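Flerlow Robotics Club
Minutes of the meeting held on 23rd May in the upstairs lab

Present: the chair, the secretary, both members of the gripper team, most of the software team, and a new member who had come for the chess club and was persuaded to stay.

Apologies: the conveyor team, all of it.

1. Minutes of the last meeting
Agreed, after the word "catastrophic" was changed to "disappointing" at the request of the gripper team.

2. Matters arising
The missing hex key has been found. It was in the biscuit tin. The secretary was asked to record that the biscuits have not been found.

3. Brusska Cup
The entry form has to be in by November. The sorting task is the same as last year: cups from one tray to another, by way of the belt, with 90 seconds on the clock. Our best run so far took longer than that and ended on the floor. The chair felt we should enter anyway. The software team felt we should enter under a different name. Put to a vote and the chair won.

4. Team name
Discussion lasted 20 minutes. "Bistetti" was put forward again and again no one could say what it meant. Adopted, because the room was booked until six and there were other items.

5. Progress on the sorting task
The gripper team reported that 24 pick attempts had been logged since the last meeting, and that 11 of them counted as picks if one was generous about the word. The trouble is with cups standing close to the side of a tray, where the fingers want to be in the same place as the plastic. The software team suggested moving the cup. The gripper team pointed out that the judges put the cups where they like.
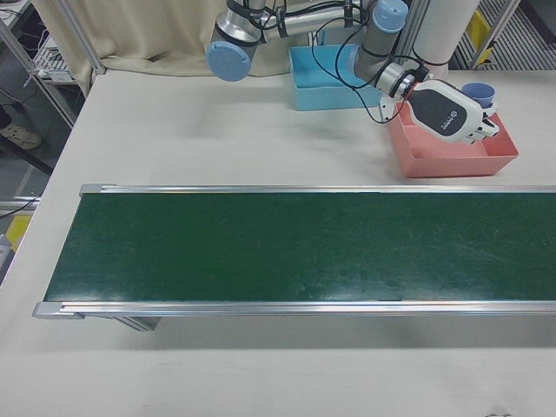

It was agreed to try coming in at a steeper angle and to slow the last part of the descent. The software team will make the change and will this time tell somebody.

6. Belt speed
Deferred, owing to item "Apologies".

7. Money
The request for a second gripper was refused. The request for spare finger pads was allowed. A member asked whether Honda might sponsor us. The chair said anyone was free to write to them, and looked at the member until the subject changed.

8. Any other business
Cables are to be tied back before the arm is switched on. This was also agreed last time.

Actions: software team, descent speed. Gripper team, finger pads. Secretary, entry form and biscuits.

Next meeting: same room, date to be fixed when the conveyor team replies.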